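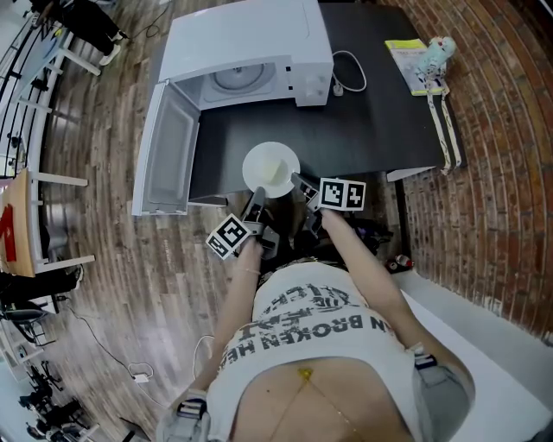

Glenys reckons the plate should go in off-centre, right out at the rim of the turntable, and that anyone who puts it in the middle deserves a cold core. Her note was on the bench sheet when I opened it, so I've made rim placement the first variable.

November 2, 2025. Reheating, microwave bench.

Food is a single pale lump on the white plate, plate parked at the front edge of the black table, oven behind it. The door opens to the left and needs its full swing before the plate will clear. Keep everything off that side. The book can stay on the right, and so can the little blue figurine on top of it.

Power cord loops out across the tabletop behind the oven. Junpei wants it taped down. Agreed, not done yet.

Method as per the June sheet, with changes:
- plate in, centre or rim, alternating
- 30 seconds, rest 7, door open, plate out to the front edge
- probe the middle of the lump first, then the outside
- let the turntable stop by itself before opening

The knob is the weak point. Short times are hard to set by hand and two people will not land on the same mark. Itsuki suggests turning past the mark and coming back to it. I tried this with a stopwatch and the spread was smaller, but I would want more runs before writing it into the sheet. Use the stopwatch for now and ignore the dial.

Portion mass: target 505 g including plate. Weigh plate and food together, on the Irano scale, not the old one, which drifts. Mould the lump to an even height. A peaked one dries at the top and throws the outside reading.

Rim versus centre: no call yet. First rim runs had a warmer middle, but the portions were also flatter, so the comparison is no good. Repeat with matched heights.

To do:
- tape cord
- wipe turntable and roller ring between sets
- ask Mwende whether the second plate is the same grade of ceramic
- move the adapter on the floor nearer the wall, cable is in the walkway
- send Glenys the rim figures once there are enough to argue over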